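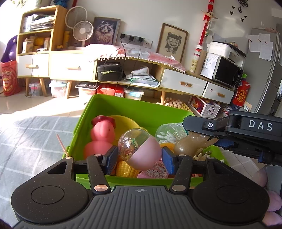
The Lime Green Bin of Doom

Jan 20, 2021

Every house has one. Ours is lime green, it's plastic, and for most of last year it lived wherever the last person set it down. Usually in the hallway, where I'd find it with my shin. It's where stuff goes when you have company coming in ten minutes and no plan, and then it just keeps on being where stuff goes.

So this week I put it on the table (with the gray and white checked cloth, the one I bought to hide the marker stains) and told myself I wasn't getting up until I'd dealt with the whole thing. I got up four times. There was coffee. There was a long phone call with my friend Kavitha, who wanted to talk about her new sink. But I did it!

You wouldn't believe the mix in there. A pink rubber duck with a darker red crest, like a tiny punk. A toy corn cob. A yellow bowl I'd been missing since September and had accused my sister of borrowing (sorry, Yolandi). A jar of cotton swabs, which belongs in the bathroom and has a perfectly good spot in the bathroom. And one of those capsule balls with the pink bottom and the clear top, full of colorful little trinkets, the kind of thing kids beg for and then forget by dinner.

What I did first

My old way of sorting was to take out one item, walk it to its room, get distracted in that room, and come back an hour later. This time I stayed put and made piles right on the tablecloth. Bathroom, toys, kitchen, and a fourth pile I called "ask somebody." The cotton swabs started off the bathroom pile. The duck went in there too and then got moved to toys after a loud protest from my seven-year-old, who says it is not a bath duck and never has been.

The capsule ball

I had a real moment with the capsule ball. My first thought was to toss it, I'll admit that. Then I started thinking about how all those small bits would just end up loose on the floor if the capsule wasn't there holding them, and I've stepped on enough small bits for one lifetime. So it stays shut and it stays whole, and it lives with the toys now. If you've got a drawer full of little party favor things, a capsule is a pretty great container for them. Free, too, if you've already paid for the prize.

The shelf problem

Once the bin was done I looked up and saw the tall shelf unit, and oh boy. Papers in stacks, cardboard boxes, yellow things tucked in wherever they'd fit. I love that shelf. I love the two white drawers at the bottom with their wooden pulls. But it has turned into a second bin, only taller, and the red gift bag next to it has been waiting on a birthday I'm pretty sure already happened.

I'm not doing the shelf this month. My neighbor Annatjie does one shelf an evening while her soup cooks and I may try that, although my soup comes from a can and takes 2 minutes. The cardboard boxes could probably go tomorrow if I'm in a mood.

The cords next to the cat picture are another story. All those black plugs in a row, with the cables hanging down to the floor — I've stopped seeing them, mostly, and the cat is so fluffy that he takes your eye off it. My mother saw them right away, of course. She wants me to get a cord box. I want a cord box too, I just don't want to be the one unplugging everything to find out which one is the router.

Where the bin lives now

I decided to keep it. I know the strict tidying people would say get rid of the bin and you get rid of the problem, but I know us, and we'd be using a laundry basket within the week. So it gets a spot on top of the low cabinet, and it gets emptied when it's full. That's the whole rule.

The "ask somebody" pile is still on the table, by the way. I've asked everybody. If you have a good system for things that no one in the family will claim, leave me a comment, and if you have opinions on cord boxes I'd like those too.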